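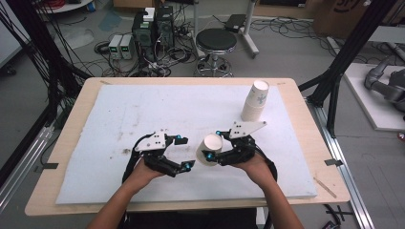

Clidport is a cleaning paste for white and light-colored work surfaces in sewing rooms, school craft rooms and small workshops. It is made by Wondix and sold in one strength only. Many customers ask us which marks it can take away. A good case is a white foam board laid over a wooden table, with gray and brown smudges, small dark stains and scratches mostly on the left half. The smudges are the right work for Clidport. Old stains may need a second round, and scratches will stay, as the paste does not fill or polish anything.

How to use

Wipe the surface with a dry cloth first. Put a small quantity of paste on a damp sponge and rub in circles, with light pressure. Wait up to 30 seconds, then wipe with clean water. On foam board please test one corner before you start - the paper face of some boards becomes soft when it takes too much water. Do not use the paste on raw wood, leather or screens.

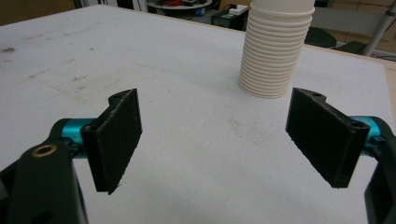
Gray smudges and dark specks on a matte white surface.

Sizes and order numbers

Small tub: order number 958
Large tub: order number 2033
Refill bag for large tub: order number 99

The sponge is not included. We recommend the Latuheru sponge, soft side only, but any kitchen sponge without a hard layer is suitable. The paste has a light smell of soap and contains no bleach.

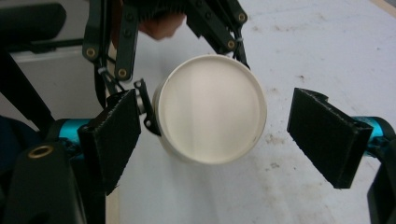 White round lid, with open table beside it.

Storage

Close the tub well after each use and keep it away from heaters. If the paste becomes dry on top, stir in a spoon of warm water and leave it overnight. The refill bag should be emptied completely once it is cut open. From September the large tub will have a wider opening, the content remains the same.

Delivery and questions

Orders are sent from our store in Briltutari. For schools we can write one invoice for several addresses - please mention this when you order. Questions about surfaces are answered by Hedvika Kolář, and questions about delivery by Panya Suksawat. Both can be reached with the contact form.

Page updated 24th May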